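Rondura Neighborhood Library Association
Minutes of the General Meeting
22 June 2023

Chair: Musyoka Kombo
Minutes approved at the following meeting without changes.

1. Opening

The chair opened the meeting and read the agenda. The item on parking was moved to the end at the request of members from Shemweta Street. The minutes of the March meeting were read and accepted with one correction: the book sale was held in the side hall, not the main hall.

2. Book sale

The spring sale brought in $300 after costs. Children's books and cookbooks sold best. Most of the encyclopedias did not sell and have been offered to the Nindedia branch, which will take the atlas volumes only. The rest will go to paper recycling if no one claims them by the end of the month.

A member asked if prices could be marked on the inside cover in pencil next time, as the stickers left glue on several dust jackets. Agreed.

3. Reading room furniture

The chair reported on the tables. Members had asked in March whether the tops should be covered with cloths or left bare. After some discussion it was agreed to leave them bare, as cloths slide when people write and would need washing. Felt pads will be bought for the lamp bases.

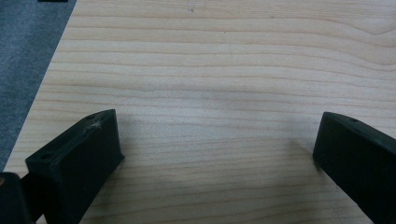
Item 3: tabletop, light wood finish, with carpet at upper left.

The quote from Tamureck for seven new reading lamps was passed around. Members thought the price fair but the delivery time too long. The chair will ask if two lamps can be sent ahead of the others. Vote on the full order: 14 in favor, none against.

4. Opening hours

The trial of late opening has gone well on the whole. Students use the room until closing, and the desk has had few complaints. One member said the side door is hard to find after dark and asked for a sign. The chair will get a price for a painted sign and a price for a lit one.

It was proposed to open an hour later in the morning to make up the staff time. Several parents objected, saying the morning story hour would have to move. The proposal was withdrawn. Late opening will continue until the fall and then be looked at again.

5. Carpet cleaning

Carpet cleaning was discussed. The choice is between a full clean in August and a spot clean now. Members preferred the full clean, provided the library does not have to close for more than two days.

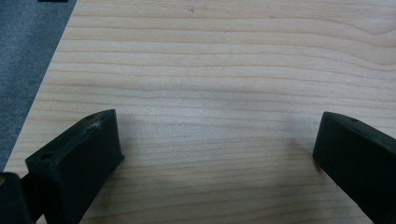
Item 5: gray carpet beside a wood-grain tabletop.

Chairs will be stacked in the side hall the evening before. Anyone able to help lift should sign the sheet at the desk.

6. Parking

Shemweta Street residents reported cars blocking driveways during evening talks. A notice will be added to the program for each talk asking visitors to use the lot behind the bakery.

7. Other business

The lost property box is full and will be emptied after the next meeting. Two umbrellas were claimed on the spot.

The meeting closed at 8:40 p.m.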